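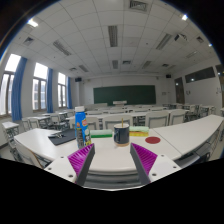
Clearing the desk: how close are machines to doing the chores?

Wiping a desk is a job most people finish without thinking. For the team lead at Grusell, a small firm that trains machines for cleaning work, it has filled most of the past year.

"People ask me when it will do the whole house," she said on a Wednesday afternoon. "I tell them we are still on mugs and sponges."

A mug is harder than it looks, she said, especially with something standing in it. The stick can catch on a finger, or tip the mug when the gripper pulls away. Sponges have the opposite problem. They give when squeezed, and the machine has to learn how much is enough.

"A bottle is fairly easy. It's tall, it stands up, you can get around it. A flat disc on a flat desk is the one I'd skip if I could. There is nothing to get hold of."

Her group has 1,073 recorded tries at clearing a desk and wants 3,000 before it changes anything in the software. Classrooms suit the work, she said, with their long rows of desks and light that shifts through the day.

Asked whether a school could use the system now, she said no. In the last round of tests it cleared 16 desks with no help from a person. A cleaner would do that before the first coffee break.

"It's slow, and it stops when it isn't sure. I would rather have that than a broken mug."

The next round starts in April, with wet cloths added to the list. She expects the cloths to go badly at first.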